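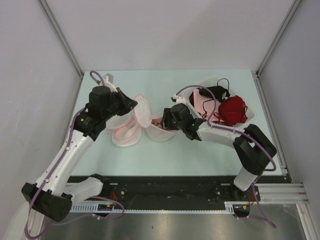
April 4, 2023. I want to write down how the new way of scoring went before I forget the small things. Until now we gave each run one mark, success or failure, and I never liked it, because a run which fails in the first moment and a run which fails at the very end look the same in our table. So I proposed to Mi-kyung that we divide every run into 3 stages and score each stage alone: contact, grasp, placing. She agreed, but only if I do the relabeling myself. The mesh laundry bags were my choice for the first test. They are white with a pink edge, and when two of them lie against each other between the arms they become almost one pale heap, so the policy must decide where one bag ends. I find this harder than the towels, and I think Gun-woo now agrees with me, although in the morning he did not.

I relabeled 647 old runs in total. My eyes are tired. The result is clear in one point: the model trained on 900 demonstrations is not much better at contact than the small one, but in the grasp stage it is better by a good distance. With the old score we could not see this. The placing stage I do not trust yet. Sang-wook and I labeled the same 50 runs separately, and for placing we disagreed too often. He counts a bag as placed when the gripper opens. I wait until the bag has stopped moving. We must write one rule and both follow it.

Benito asked on the call if the stages are only a trick to make our numbers look nicer. It was a fair question and I answered it badly. I spoke too fast and used the word "granular" three times. Tonight I thought of a better answer: for the large model the total score stays the same, we only learn where it loses. I will send him this in writing.

Dong-hyun wants to try the same labels on the Fasar data in June. I said yes, but first the placing rule.

To do: write the rule with Sang-wook, label the 50 again, ask Mi-kyung if the table can go in the report for Kelau. Also return her umbrella.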